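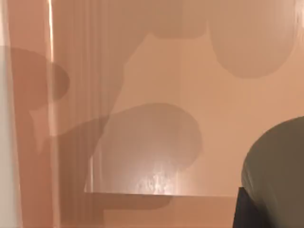 Page last changed: Friday, September 18, 2026

Section 13. When the gripper stops short at a shiny shelf

Of all the calls that reach our help desk about the Jodside arm, the ones about shelves are the most common, and if you have landed on this page I expect you have just watched your arm creep up to a perfectly good shelf and then stop dead with fault 21 on the panel. Please don't worry. The arm is doing what it was built to do when it can't make sense of the distance in front of it, and in most cases you will be running again before your coffee is cold.

The simulated wrist view at the top of the page shows the sort of spot where this happens. The gripper is down in the lower right corner, a glossy flat surface lies ahead with a bright patch of glare near its front edge, and a ribbed see-through panel stands to the left. The arm throws soft, dark shadows over the wall and across the glossy surface too. Glare, see-through parts and moving shadows are each hard on the distance reading, and when they come together the reading can jump.

CAUTION: Do not clear fault 21 and press Resume with the gripper still close to the shelf. The arm may carry on from a wrong distance and push into the edge. Back it away first, every time, even if you are sure.

To recover from the fault

1. Press Hold on the hand control and wait for the amber light to stay on.

2. Keep your hands and sleeves outside the marked floor area. The arm holds its position under power and can still move.

3. Switch to Slow Jog and back the gripper straight out, the same way it went in. If you swing it sideways you may catch an upright panel with the finger, and those are a nuisance to replace.

4. Once the gripper is well clear, open the Faults page, choose 21 and press Clear.

5. Send the arm to its home position and look both fingers over. A finger with a nick or a tear must be changed before you go on.

Note: If the arm will not jog, turn the key to Off and call us. Please don't pull on it by hand.

To keep it from coming back

6. Open the same task in Jalon, the simulator that came with your arm, and choose Wrist View.

7. Step through the approach slowly and watch where the shadows fall. You are looking for the point where a dark shape crosses the front edge of the shelf, or where a glare spot sits right beside it.

8. Move the lamp in the simulator until the edge stays plain to see for the whole approach, then save the layout.

9. Move your real lamp to match, and run the task once in Slow Jog with a finger on Hold.

Note: The simulator's light is tidier than the light in your building. Marites Dimaculangan, who wrote the first version of this section, always ran step 9 again in the late afternoon – a low sun through a window can bring the fault right back.

If fault 21 returns after step 9, save the log and send it to Trevor Lapointe at the help desk, along with your layout file. Leave the arm in Hold until you hear from him.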